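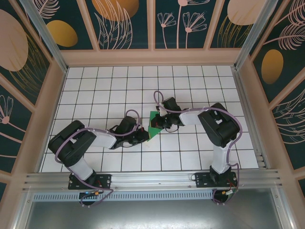

Glenys Garside told me to skip the spinning hall and go straight to the dye house, and she was right that I'd never want to leave it. She'd been the year before and wrote to me under my last post: get there when the doors open, wear shoes you don't love, and ask them to show you the blue. So I did all of it!

The open day at Stedetti was on 25/01/2020, and if you have any interest at all in how wool gets its color you should try to catch the next one. The mill sits at the bottom of a long hill, with the river right behind it, and you can smell wet sheep from the bus stop (I mean that as a compliment). Entry is free, tea is free, and the raisin cake is not free but is worth every cent.

We were put into small groups and mine went with Rosaura Quintero, who runs the dye house and talks faster than anyone I've ever met. She started us off at the sorting tables, where fleeces get pulled apart by hand, belly wool one way and shoulder wool the other. I had a go and was terrible at it. Everything felt like shoulder to me.

Then the vats. There are six of them, and the biggest holds 200 pounds of yarn at a time, hung on poles in great heavy loops. Rosaura lifted the lid on the blue one and the yarn came up a sort of murky yellow-green, and then as it hung there in the air it turned. Right in front of us! I know it's just indigo doing what indigo does, and I've read about it plenty of times, but my whole group went "ohhh" like we were at the fireworks.
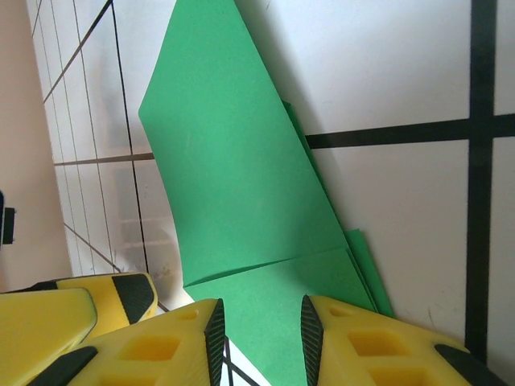
After the blue I wanted to know about greens, and it's a longer story than I expected. For most of the old shades they dye the wool yellow first, using weld, and then dip it in the blue for anything from a few seconds to a few minutes. The recipe book has a whole page for a shade they call Ruawai, a soft mossy one, and another for Zitar, so dark you'd take it for black until you get it outdoors. I bought three skeins of Ruawai and now I need a pattern that deserves them.

Upstairs, Yulan Fu was weaving on an old floor loom and let anybody who asked throw the shuttle. It's much louder than you'd think, and you feel each beat through the bench. She was halfway through a blanket in gray and rust and didn't seem bothered that my three rows were wobbly. She said she'd leave them in. I hope she did.

Practical stuff: the stairs are steep, the shop takes cards, and the parking lot fills up early. There's a dye class in February with a waiting list already, so put your name down at the front desk if you go. Mine's on there, right under Édgar Restrepo's, and he's promised to drive if we both get in.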